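Note-taking and retention – handout 3
Study Skills, Golob. Bring this next time, no spare copies.

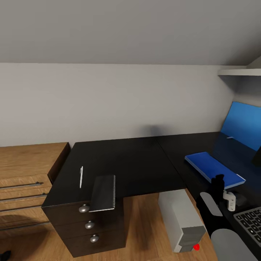
Why do we forget most of a lecture within a day or two?
Mostly lack of retrieval. The material went in once, got no second use, and the cues for finding it faded.

Encoding vs. storage. Writing things down does two jobs – you process it as you write (encoding), and you have something to go back to (storage). Verbatim notes are good at the second, weak at the first. Paraphrase where you can. Exact wording only for definitions, formulas, dates.

Split page method
Wide column right: notes during lecture. Narrow column left: leave blank, fill in same day with cue words or short questions. Strip at bottom: two or three sentences, own words. Cover the right side, answer from the left. Thats the whole method. Most people skip the left column and then say it doesn't work.

Abbreviations: make your own, keep them the same all term. w/ , b/c, arrows for cause. Do not invent new ones mid lecture.

Spacing. First review same evening, second after a couple days, third the week after. Ten minutes each. Rereading feels productive but tests badly – close the page and write what you remember, then check.

Class data from September (Radonjić's section and ours together): 40 students, one 300 word passage, free recall a week later. Group that self-tested once did better than group that reread twice. Small sample, no controls for prior knowlege, so don't quote it in your essays. Mazandarani will go over the scoring sheet in her seminar.

Typed or handwritten? Mixed evidence. Typing gets more words down, often copied straight. Handwriting is slower so you have to choose. If you type, set a limit – one screen per topic.

For next time
– Read Viklund, chapter on cues. Skip the appendix.
– Redo one page of your own notes in split form, hand in both versions
– Topic for short paper to me by email, one line is enough

Ristić's group: room change, see door.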